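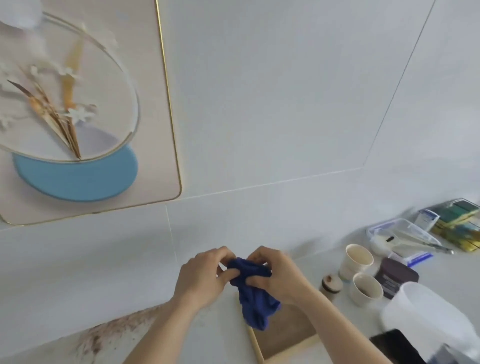
Dark blue cloth over the counter.

From: Fedir Mykhailiuk
Date: Oct 14, 2019
Subject: Re: Setting hours when you are the only employee

> I went out on my own last spring after a long stretch at Borketti,
> where the schedule was posted for me two weeks ahead. Now I book
> everything myself and I am working most evenings. My clients assume
> I can be reached at any time. For those of you with a few years
> behind you, do you publish fixed hours, and do you charge for work
> outside them? I also don't know how to decide how many hours are
> even available to sell in a month.

I'll take the last question first, as the other two depend on it.

Start with hours at the desk, not hours you would like to bill. I kept a log for my first full quarter and it came to 600 hours. Of those, 200 went to quoting, invoicing, email and the drive to Jirport and back. That left 400, or two thirds. I set my rate on the assumption that nearly all of it was billable, and the rate was wrong for the first year as a result.

Once you have your own ratio, the monthly figure is simple. I plan on 200 hours in total and sell no more than 134 of them. If a new job would push me over, it goes into the next month and I tell the client so in the quote.

On published hours: yes. Mine are in the email signature, on the invoice and in the contract. The contract is the one that counts. Olmedo used to call at dinner time until the renewal, when I added one paragraph stating the hours and the response time. The calls stopped within a week and they signed without comment.

On charging extra: I add 50 percent for anything requested after hours with delivery before the next morning. I don't apply it when I choose to work late for my own reasons, such as having taken the afternoon off for a school event. Keep those two cases apart in your records or you will end up arguing with yourself about it.

Two smaller points. Block out December early. I lost most of it the year I took on the Prarkside inventory job, and I had told my kids I would be home. Also, turn off notifications on the phone after closing - a message you have read is one you will think about until you answer it.

I can send the log spreadsheet off-list if you want it. It has four columns and no macros.

Fedir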